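A Perfect Score Is the First Thing I'd Check

I've been putting robots through their paces in simulation for 6 years now, and I've got a grudge I want to air.
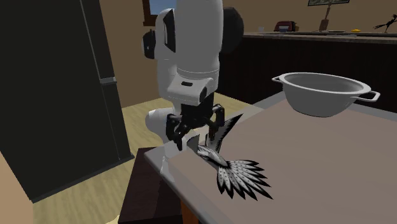 Back in April our success rate on the pick tasks jumped overnight, and everybody at Pledorbridge was thrilled. I was thrilled! I told my mother. We'd been stuck for weeks and suddenly the nightly run came back with 293 passes and no failures at all, green all the way down. Mirko Parisi bought pastries.

Then Rosalba Russo opened up a few of the replays (we'd all stopped watching them, I'm sorry to say) and in the third one the fingers closed on empty air, a good inch above the toy bird. The arm went up, the bird stayed on the table, and the log said success.

What had happened is dull. Somebody changed the check so it looked at how high the gripper ended up, meaning to put the object's height back in later, and later never came. One line. It sat there for 12 days while we made decisions on top of it, including which version of the controller to send to the folks running the real arm.

You can guess the next part. The real arm came down on a real shelf, squeezed nothing, and swung away at full speed as if it were carrying something. It clipped the guard on the way. No one was inside the fence, thank goodness, but Samuele D'Amico had been standing in there five minutes earlier with a tape measure.

So my grudge is with the way people in my line of work talk about simulation, as the safe part. You can crash the arm all day and the kitchen doesn't mind, sure. But the number that comes out of it walks straight out the door and into a room with people in it, and I think it deserves the same suspicion we give a frayed cable. We inspect the cables!

I'd make somebody watch 3 replays every morning, picked at random, passes included. Serena Barbieri thinks that's a waste of an engineer, and we've gone back and forth on it over lunch more than once. She wants better automated checks. Fine, I want those too, but the check was the thing that broke.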